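Notes on the Kitchen Before the Thursday Gathering

The household has received several inquiries about how the kitchen is prepared when guests are expected. As the person responsible for the room, I set out the arrangements for the record.

The long table is dressed first. We use the pink-and-white gingham cloth, which Maribeth Cabrera has kindly offered to replace on two occasions. Both offers were declined with thanks. Paper cups are preferred to glassware for gatherings of 18 or more, and colors are mixed freely so that guests may remember their own. The red kettle remains at the side of the table throughout the evening.

Cleaning supplies are kept away from the table. The black bucket has its place on the small wooden stool, at a height that spares the back. A cloth is kept in it between rounds of wiping, and the bucket is to be rinsed at the end of the day. 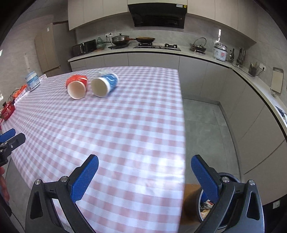
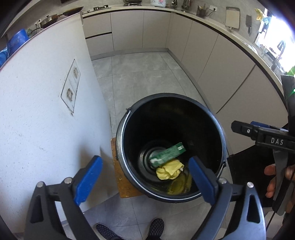
Order of Work

Counters are wiped before the table, and the floor is left until last. Wenjie Wei has proposed reversing this order. The proposal was tried once in November and will not be repeated.

I allow 60 minutes for the whole room. Pots and pans may stay out if they will be needed for the meal. Cups are set upright shortly before the first arrival, with the larger ones toward the middle of the table.

Isla Goodwin has asked whether the stool may be used for seating. It may not. Additional chairs are available in the hallway, and guests are welcome to bring them in as required.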